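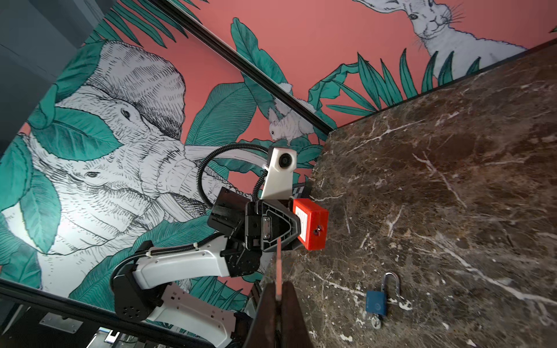

Search this site... Go

Reading time: 2 minutes

I have now been told by three separate people that I need to walk 10,000 steps a day, and none of them could tell me where the number comes from. My brother-in-law said doctors. Burgi Hauser, who I used to work with in Brarnden, said it was on her watch, so it must be right. The third was a leaflet.

So in April I bought a cheap pedometer, the clip-on kind, and wore it for most of the month. My first complaint is that it counts things that aren't steps. I drove to Drundham on the old road, the bad one, and it gave me 126 steps for sitting down. Chopping cabbage got me a few more. Then I pushed a full shopping cart around the store for half an hour and it hardly moved – I suppose because my hips didn't swing the way it likes.

I also tried it against the free app on my phone. Same walk, out to the Brimthorpe water tower and home again, one in each pocket. They were 300 apart. I did it again the next morning and they were almost 1000 apart, and this time it was the phone that was higher. Which one do I believe? The app congratulated me both times, with confetti.

I don't doubt that walking is good for you. My grandmother walked everywhere and she was sharp until the end, though she also smoked, and I notice that part never makes it onto a leaflet. What I doubt is the round number. Add 2000 to it or take 2000 away and I can't see my knees caring.

Burgi says I'm missing the point and the number is just there to get you out the door. Maybe. It got me out at ten at night in the rain once, going up and down the driveway so a piece of plastic would roll over, and I came back in cross and with wet socks.

The pedometer is in the kitchen drawer now. I still walk to the tower most mornings, unless it's windy.

Contact | © Danzer Notebook | Back to top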